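4. Oiling the Stellwood benchtop

Your benchtop is supplied sanded but not sealed. Oil it before first use, then once a year in heavy use. Allow 18 hours between coats.

4.1 Before you start

1. Clear the top and vacuum along the grain.
2. Wipe down with a damp cloth and leave it until fully dry.
3. Sand lightly with 240 grit, following the grain. Do not use an orbital sander on the end strips.
4. Open a window or run the shed fan.

Note: The grain colour varies from one benchtop to the next. Oil will deepen it. Try a small patch on the underside first.

4.2 Applying the oil

1. Stir the tin of Gondal hardwax oil. Do not shake it.
2. Pour a small amount onto a lint-free cloth and work it in with long strokes.
3. Wait 20 minutes, then wipe off any oil still sitting on the surface.
4. Leave for 18 hours, then apply the second coat in the same way.
5. Keep everything off the top for a week after the last coat.

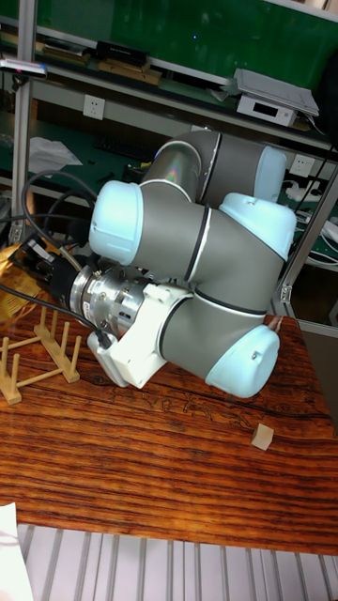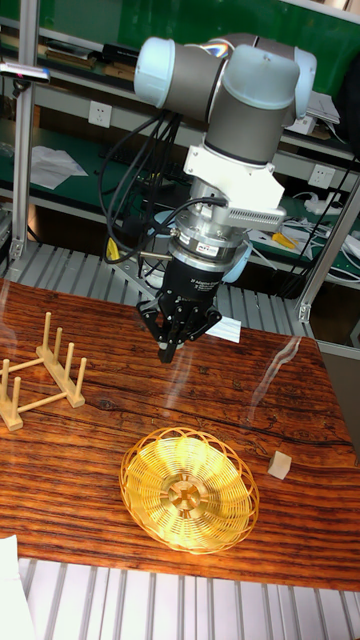 4.3 Care and cleaning

1. Wipe up spills straight away, especially coffee, vinegar and solvent.
2. Clean with warm water and a drop of dish soap. Never use bleach or a scourer.
3. Put a mat under anything hot.
4. If a patch looks grey or dull, sand it by hand and re-oil that area only.

CAUTION: Oily rags can catch fire on their own. Lay them flat outdoors to dry, or soak them in water and seal them in a metal tin before putting them in the bin.

4.4 Spare parts

Oil, 1 L tin: part 2410
Touch-up kit with 2 cloths: part 3857

Order through your Stellwood dealer. Tins opened more than 2 years ago should be taken to your council's paint drop-off and replaced.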